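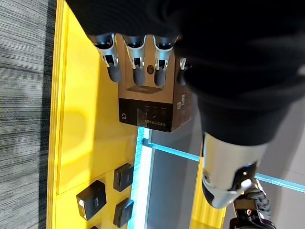

I took the job at Dalisay's in September, mostly for the discount, and by my second week I was in love with a display. Go ahead and laugh! It was yellow, the kind of yellow you can see from the bus, and Maribeth wanted the small boxes on it lined up by closing time, black bands all facing the street.

"It's cardboard," Arnel told her. He's her husband and he says things like that.

"It's cardboard people pay for," she said, and went off to fight with the register.

So I lined them up. I had a system going (back row first, then the ones in front) and I was humming, and I picked up a box from the end and it was too light. I knew it right away. You hold enough of those things and your hand just knows. I shook it by my ear and something slid, very softly, like paper.

I should have called Maribeth. I looked at the register, and she was on the phone with Storken about a late shipment, using her polite voice, the scary one, so I went into the stockroom and opened the lid myself.

Inside was a receipt folded in half, made out to Aileen Tagle, for 2,059 pesos. On the back somebody had written in blue pen: Arnel, I paid you back. Stop hiding from me at church.

Well! I sat down on a crate of tape. Aileen Tagle was my aunt. She hadn't spoken to the Cabanatuans in about 2 years, and the whole family had a theory as to why, and mine involved a goat.

"Are you done out there?" Maribeth called.

"Almost!" I said.

I folded the receipt back up, closed the lid, and carried the box out under my arm. Arnel was by the door with the broom. He saw what I had, and he saw my face, and he stopped sweeping.

"How much for this one?" I asked him.

He thought it over for a long time.

"Take it," he said. "Tell her I'll be there Sunday."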